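Clearing Up
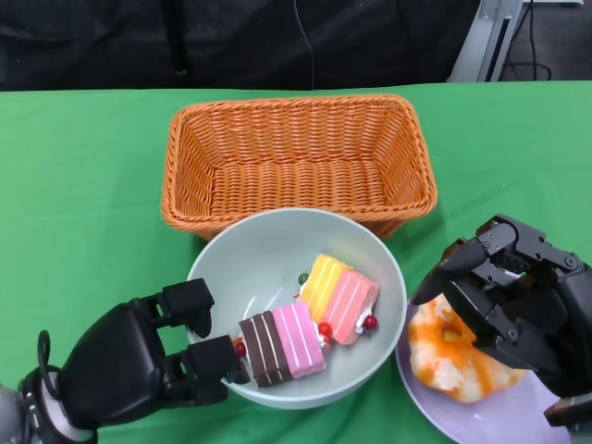 Jiahui Jiang said that a table was not a kitchen, and that the Trurnley contract said kitchen.

Baoshan Qian agreed that it did. He had the contract open on the other screen, at clause 8, where the word appeared twice. Clearing up after a meal in a domestic or staff kitchen, including transfer of food remainders, stacking of crockery and wiping of surfaces. He had read the clause enough times that it had stopped looking like English.

"It's what we can do by November," he said. "Food out of the dish, food into the basket. Two hands. That's the transfer part."

"And the stacking?"

"Kanitz has the stacking."

Kanitz was the firm on the second floor, and Kanitz had the stacking in the sense that it had been paid for it. Its last report gave a success rate for identical plates, dry, presented face up at a fixed spacing. There was a footnote on bowls. The footnote said that bowls were under investigation.

Jiahui pulled a chair over and sat down with her coat on. The heating in the building went off at six. She was not an engineer. She had run the catering at Trurnley for eleven years before the company moved her to procurement, and she had a habit of asking what a thing did in the order in which a person would need it done.

"Run it for me," she said.

Baoshan started the controller. The arms went to their home position, which took longer than it should have, and the log filled with joint temperatures. He had set the grip force low for the cake. The cake was a moulded toy and could have taken five times as much, but the policy had to be trained at the force that real sponge would tolerate, or it would learn to crush.

The right hand went to the donut. It came down with the fingers spread, closed, and lifted. The donut rotated a little in the grasp and held. The arm carried it to the basket, paused over the rim for the release check, and opened.

"Good," Jiahui said. "How long was that?"

"Sixty seconds from command. Most of it's planning."

"For a donut."

"For the first one. It caches the plate."

She wrote something in a small notebook. He had learned not to ask what she wrote. In September it had been a list of groceries.

The left hand was slower. A plate lets a hand come in from any side, and a bowl does not. The fingers had to go over the rim, down the inside wall, and under an edge that the head camera could see only in part once the hand was in the way. The Liao planner dealt with this by remembering where the edge had been. It was a sound method as long as the edge stayed where it was. The first slice was touched on the approach and moved by the width of a finger. The hand closed on the place where it had been.

The log recorded a grasp with zero load. The hand opened, withdrew, and came back.

"It missed," Jiahui said.

"It knows it missed. That's the improvement. In the spring it would have carried nothing over to the basket and let go of it."

"And marked it as done?"

"And marked it as done," he said.

On the third attempt the hand got the slice by its long sides and brought it up against the wall of the bowl, dragging. The bowl tipped. It settled again when the slice came clear of the rim. Baoshan noted the tip angle. A heavier bowl would have solved it, and so would a third hand, and he had proposed the heavier bowl to Trurnley in writing. Trurnley had replied that the staff canteens used the bowls they used.

The second slice went in without trouble. He did not know why and said so.

Jiahui looked at her notebook. "At the Flullosow canteen," she said, "we cleared a sitting in 8 minutes. Three people. One of them was always on the phone."

"How many tables?"

"All of them."

He typed the figure into the comparison sheet, in the column headed Human Baseline. The column had been empty until then. The published baselines he had found were taken from students in laboratories, clearing one place setting at a time with a stopwatch running, and he had never believed them. Nor was he sure he believed this one, but it came with a name and a canteen.

"The thing I'd want to know," she said, "is what happens when somebody's left a napkin on it."

"On the cake?"

"On the cake, in the bowl, stuck to the plate. There's always a napkin. Or half a cup of tea that someone's put a crust in. You'd have a girl start on her first morning and you'd never tell her about the crust. She'd just tip it out and keep going."

Baoshan said that deformable objects were in phase two. Liquids were in phase three, subject to the hands being sealed. The present hands were rated for a light splash on the outer plates and for nothing at the joints.

"So it can't wash up."

"No."

"And it can't wipe."

"It can wipe. It can't wring the cloth."

She thought about that for some time. A fan started in the rack and stopped. Out on the landing somebody from Kanitz was dragging a crate of crockery toward the lift, and it made the noise that a crate of crockery makes.

"I've had staff who couldn't wring a cloth," Jiahui said. "I kept one of them for two years. She was very good with the till."

He waited to see whether this was an argument for or against. She did not say. She turned to a clean page and asked him for the run again, from the start, and this time without touching the keyboard. He reset the props by hand. He placed the slices in the bowl a little further round than before, and saw her see him do it.

"That's within the range," he said. "I vary it each time. Otherwise you'd be measuring me."

"How far can you vary it?"

"Five centimetres, any direction. Any rotation."

"May I?"

He moved over. She picked up the bowl, shook it once, the way a person shakes a bowl on the way to the bin, and put it down where it happened to land. One slice had gone over on its side. The other was leaning on it. She turned the plate slightly, for no purpose he could identify, and stood back with her hands in her coat pockets.

Baoshan gave the command. The arms went home. The planner ran through its candidates and rejected them, and the count climbed on the screen at a steady rate. The right hand moved first and took the donut, and put it in the basket as before. Then the left hand came up to the rim of the bowl and stopped.

"Is it stuck?"

"It's deciding."

"What are its choices?"

"Top slice first, or ask for help. I gave it the second one last week."

The hand stayed where it was. The joint temperatures rose by a degree. Jiahui checked the clock over the door and sat down again, and took her coat off after all, and hung it on the back of the chair.

"I'll give it till seven," she said.

At four minutes to seven the fingers straightened and went in over the rim.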